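Questions fréquentes : le festival Prellance du cinéma et de ses interprètes, Vondville

Mise à jour du 25 février 2023

Le festival, c'est quoi au juste ?

Prellance, ce sont des soirées de cinéma consacrées chaque année à une seule actrice ou à un seul acteur, avec ses grands rôles, ses petits rôles oubliés et même ses films un peu ratés (nous les aimons beaucoup, ceux-là !). Cette année, nous avons choisi Ifeoma Balogun, que beaucoup d'entre vous ont découverte dans « Olatunji » et que les plus fidèles suivent depuis bien plus longtemps. Il y aura 13 films en tout, et si vous arrivez à tous les voir, venez nous le dire au bar, on vous offrira quelque chose.

Est-ce qu'Ifeoma Balogun sera présente ?

Oui, et nous en sommes ravis ! Elle sera là pour l'ouverture et pour la projection d'« Olatunji », avec une discussion après le film. Pour le reste, tout dépend de son tournage, et nous préférons ne rien vous promettre. On nous demande aussi très souvent si elle arrête vraiment le métier. Elle a dit en janvier qu'elle voulait ralentir et passer plus de temps à écrire, et nous n'en savons pas davantage que vous. Posez-lui la question gentiment, elle répond volontiers.

Où ont lieu les projections ?

Presque toutes au cinéma Bollilard, à Vondville. La grande salle compte 650 fauteuils, la petite 70, et c'est dans la petite que passent les courts métrages et les films de jeunesse. Pensez donc à réserver tôt pour ceux-là, même si le titre ne vous dit rien du tout.

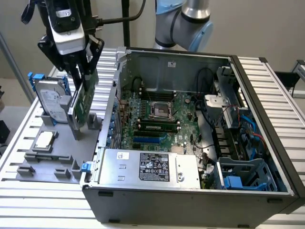
L'entrée se fait par la rue et les portes ouvrent une demi-heure avant la séance. Si vous venez en fauteuil roulant, écrivez-nous un petit mot au moment de la réservation et nous vous garderons une place en bout de rang, avec celle de la personne qui vous accompagne juste à côté.

Les films sont-ils sous-titrés ?

Tous les films étrangers passent en version originale sous-titrée en français. Trois films français sont aussi proposés avec sous-titres pour les personnes sourdes ou malentendantes, et le programme les signale clairement.

Puis-je échanger ou revendre mon billet ?

L'échange est possible jusqu'à la veille, dans la limite des places disponibles. Pour la revente, arrangez-vous entre vous, mais au prix d'achat, s'il vous plaît.

Qui est Femi Bako, dont le nom revient partout dans le programme ?

C'est le réalisateur de cinq des films présentés, et le plus vieux complice de notre invitée. Il animera une rencontre sur la direction d'acteurs, en entrée libre, où il montrera des essais et des scènes coupées au montage. La dernière fois qu'il est venu, on l'a écouté jusqu'à la fermeture !

Peut-on faire signer une affiche ?

Bien sûr, après la discussion, dans le hall. Une seule par personne, et un peu de patience dans la file. L'affiche du festival est tirée à 1 000 exemplaires et se vend à la caisse, dans la limite du stock.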